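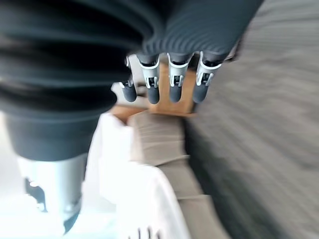 Tijani Shared Workroom: Project Report
Apr 19, 2025

3. What we learned about the table

Our plan gave the wooden table 14 days to become a place where work gets done. It became a place where mugs get left. We wiped it down, posted a sign-up sheet and moved the coat pile to a chair, where it is thriving. The sign-up sheet has one name on it, and it is mine. In May we repeat the test with a second chair.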